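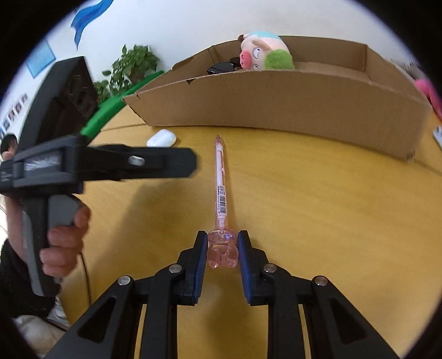
Rernbridge Owners' Club, Drivetrain Help Desk

Last updated 27th September
1 min read

Does the Volo tune really add 20 horsepower?

oldgaillard
The shop in Skikham wants $560 to flash my Gaillard wagon. It's stock, 169 hp, automatic. Their only proof is a chart with no numbers up the side. Am I wrong to doubt it?

torque_ed
No. Ask for before and after dyno runs, same day, same dyno, same fuel. I asked in April and got a brochure. On an engine with no turbo I'd expect a sharper pedal and not much else.

mudflap
got mine done, feels way faster

torque_ed
Feels. Did you measure it?

3 shares | 467 views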